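Desktop Tower Teardown and Parts Recovery – Frequently Asked Questions

Maintained by Birsen Gezer, Fliddale Hardware Reuse
Last revised Saturday, February 28, 2026

General

Which machines does this FAQ apply to?
Office-class desktop towers with a removable side panel, a socketed processor and 3.5-inch drives in plastic caddies. Small form factor units and all-in-ones are covered in the separate Ferier bench notes. Most of the answers assume a case with tool-free latches. If yours uses screws throughout, the sequence is the same and the work is slower.

How should the tower be positioned?
On its side, panel side up, with the motherboard facing you from the bottom of the case. The board is then level, the processor can be lifted straight up, and a dropped screw stays where it can be found. Do not work on an upright tower. Disconnect the power cord first, then hold the power button in for 30 seconds to discharge the supply.

What surface is suitable?
Anything rigid and flat that will not shed fibers or build up static. We use slotted aluminum extrusion, with fixtures placed next to the case. The slots do collect small screws. Put a tray down before you start.
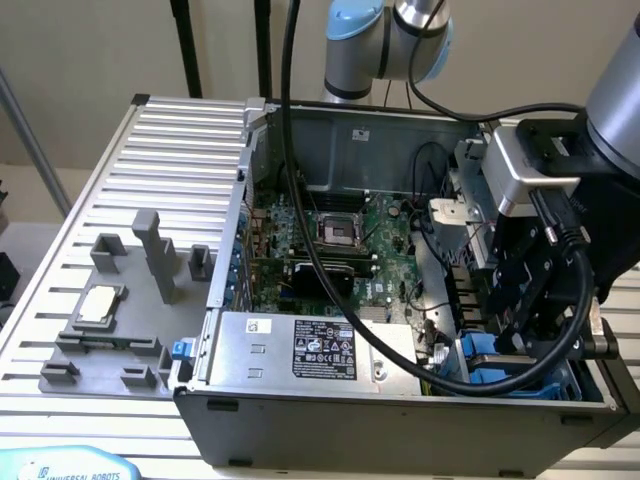
Ground the chassis and the table to the same point. A wrist strap clipped to painted metal does very little, so find bare metal on the inner frame. Check the strap with a meter at the start of each session.

In what order are the parts removed?
Drives, loose cables, expansion cards, memory, processor cooler, processor. The power supply and motherboard stay in place unless the chassis is being scrapped. On a machine that has already been partly stripped, start at the first item still present and keep to the order.

Processor and memory

How do I release the processor?
Press the load lever down, move it out from under its hook and let it rise. Lift the retention frame. Take the chip by its edges and raise it vertically, without sliding or tilting it. On boards where the pins are in the socket, one bent pin can make the board unusable.

Where does the processor go once it is out?
In a recess or a clamshell tray, metal lid up. A shallow holder on a fixture plate is fine for short periods. Do not leave a chip loose on the table, and do not stack chips.

Can the socket be left open?
For the length of a session, yes. For storage, close the retention frame and fit a plastic cover. Stefaniia Stetsiuk keeps a box of spare covers on the shelf under the Jasano label printer.

Should thermal paste be removed right away?
Yes. Use isopropyl alcohol and a lint-free wipe, and work from the edge of the lid toward the center. Old paste that has gone hard should be soaked for a minute before wiping. Do not scrape it.

Does it matter which slot the memory came from?
For resale, no. For a machine that will be reassembled, write down the slot before removal. Open both end clips where the slot has two; some boards have a clip at one end only.

Drives

How does a caddy come out?
Unplug the data cable and the power cable first. Squeeze the tabs on the caddy and draw it out along the line of the bay. If it binds, push it back in and try again – forcing it breaks the tabs, and a caddy with one tab will not stay latched.

Which cable is which?
Go by the connector. SATA data connectors are narrow, SATA power connectors are wide, and both are L-shaped so they fit one way only. Jacket color carries no meaning in the standard, and a single case may have blue and red data cables side by side.

How should a bare drive be handled?
By the sides, or by the caddy if it has one. Keep fingers off the exposed circuit board and do not press on the top cover. Wait until the platters have stopped before moving a drive that was just powered.

What do I record from the drive label?
Manufacturer, model, serial number and capacity. Scan the barcode where possible, then compare the scan against the printed serial. The Melnychuk intake sheet has 276 rows. Start a new sheet when it is full and do not add rows.

Should the drive be taken out of its caddy?
Only if the chassis is being kept and the drive is not. Caddies are often specific to one case family. A missing caddy holds up reassembly more often than any other part on our shelves.

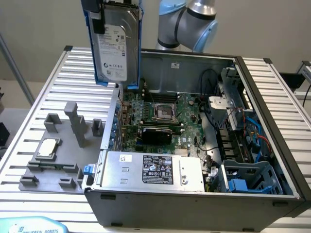 Power supply and chassis

Is it safe to open the power supply?
No. The capacitors can hold a charge well after the cord is pulled. Treat the supply as a sealed unit and copy the ratings from the label: model, total wattage and input voltage.

When is a tower no longer worth stripping?
When the board is cracked or the socket is damaged and there are no drives. Our 2025 intake was 1,895 towers, and we send such units to metal recovery with the supply removed.

How many people are needed?
One for the bench work, 2 when lifting full-size towers onto the table.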